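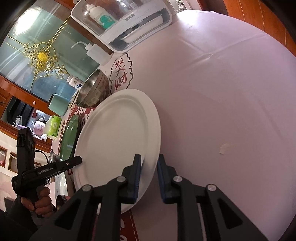 Figure 1. Plates, steel bowl and storage box on the white table.

Kitchen Things: How a Shared Table Gets Cleared
Project report, Home and Living module
Zachary MacLeod
March 9, 2021

Why I picked this

I share a kitchen on the second floor of Nokunwood with more people than it was ever meant for, and the table in it is where everything ends up. Plates, bottles, post, bits of tape. For my project I wanted to find out why a table that gets cleared every evening is full again by breakfast, and whether changing where things live would make any difference. My tutor, Jocelyn Poirier, told me to keep it small and stick to one table, which was very good advice because my first plan had the whole flat in it (cupboards, fridge, the lot!).

What was on the table

I sorted things by what they're for. The first group was tableware. In Figure 1 you've got a big round white plate with a raised rim, a green ceramic one standing behind it and a stainless steel bowl on its side. These cause the most trouble because they're different sizes and won't stack nicely. The white plate is too wide for our shelf unless it goes in at an angle, so people leave it out and mean to come back to it.

The second group was bottles. The white one with the teal label stands in the plastic storage container with the clear lid, and I was pleased about that. The squeeze bottle with the long thin nozzle was lying outside it. I tried it in the box myself and the nozzle catches on the lid, so I can see why people give up.

Third came paper. There's a red and white printed sheet along the table with big red Chinese characters on it, including 发大财, which is a wish for getting very rich. Everyone in the flat likes it and I was told firmly that it doesn't count as clutter. Fine by me. The torn scrap of paper tape stuck to the tabletop does count, and I've put it down as "leftovers" along with crumbs and bottle tops.

What I did

In October I just watched, and wrote down in a notebook what got left out and what got put back. Then I changed two things. I bought a plate rack from Baratura, the cheapest one they had, so that plates could stand on edge instead of being piled up. I also moved the storage box to the end nearest the sink. I'd wanted to try a Zimell drawer divider as well but it didn't fit our drawer, and I only measured after I'd ordered it – lesson learned.

After that I timed the evening clear-up with my phone. I did 5 evenings with the old set-up and the same number with the new one, always starting once the last person had finished eating.

What I found

Before the changes, clearing took around 30 minutes, and a good chunk of that was people holding a plate and asking where it went. With the rack it was noticeably quicker, though I wouldn't lean on that too hard, as we ate less elaborate dinners in the second lot of evenings. The plates improved the most. Once one plate was standing up, the next person put theirs beside it without being asked.

The bottles hardly changed. Moving the box helped for a few days and then the squeeze bottle was back on the table. I think it needs a taller container, or a hook, and Jocelyn suggested simply decanting it into something shorter. The paper stayed exactly as it was.

What I'd do differently

I'd time breakfast too, as that's when the mess comes back and I've got nothing on it at all. I'd also ask people before buying things. My flatmates had opinions about the rack (too close to the kettle, mainly) and we've since shifted it along. I'm going to try the taller container next term and add the timings to my notebook.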